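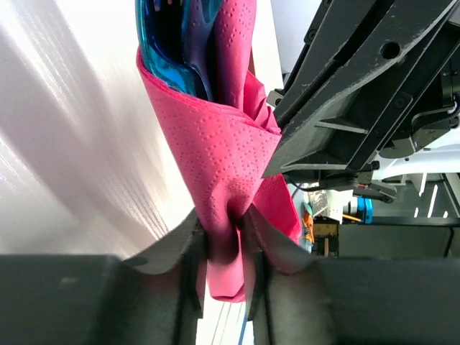 House rules for the napkin bench

Updated 6/1/20

Hello and welcome to the gallery! I look after the napkin and cutlery bench at Boychuk, where our Pumix arms learn to wrap place settings for the Flenska canteens. I get asked a lot what our rules are, so I've put them on one page with the pictures. We started with 47 rules back in October and, well, even I couldn't remember them all. Now there are five, plus a few habits I nag people about.

Rule one is squeeze the paper and leave the cutlery alone. If the grip lands on a handle it slides, and then you've got a spoon on the floor and a torn napkin. Pinch below the bundle, where it's only paper, and keep the force on the low setting.

Rule two: when two arms are near the same napkin, one holds and the other waits its turn. We agree which is which before the run and write it on the card. I know it sounds fussy – it has saved us a fair few bumped fingertips.

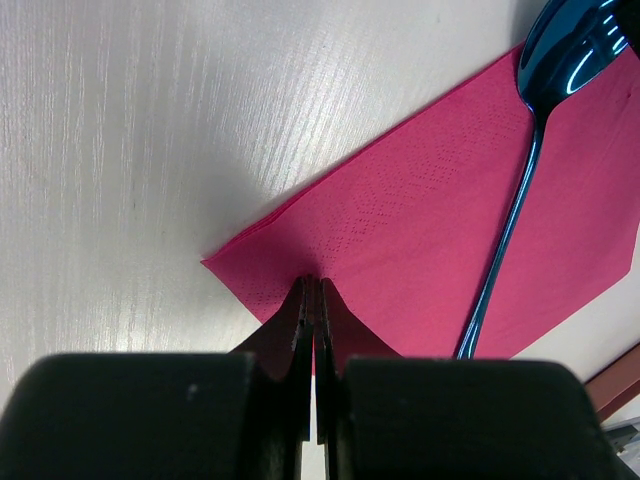 Rule three is all about corners. Lift a corner slowly, stop, and check you've got the paper and haven't dragged the whole setting with you. Our napkins have several layers, so a hasty pinch can take the top one and leave the rest lying there (very annoying, and you often don't notice until the fold goes wrong!).

Rule four, hands stay out of reach until both arms are parked. Paused doesn't count as parked. I'm quite strict on this one and I don't mind being a bore about it.

Rule five came from the people at Hetum, who run a bench much like ours: wipe the finger pads and change them after 300 wraps, even if they look fine. We used to go on until they slipped, and we spoiled nearly a whole box of napkins that way.

Shiny cutlery is allowed, by the way, but please do a slow practice run first and note the colour on the card. Blank cards are in the top drawer.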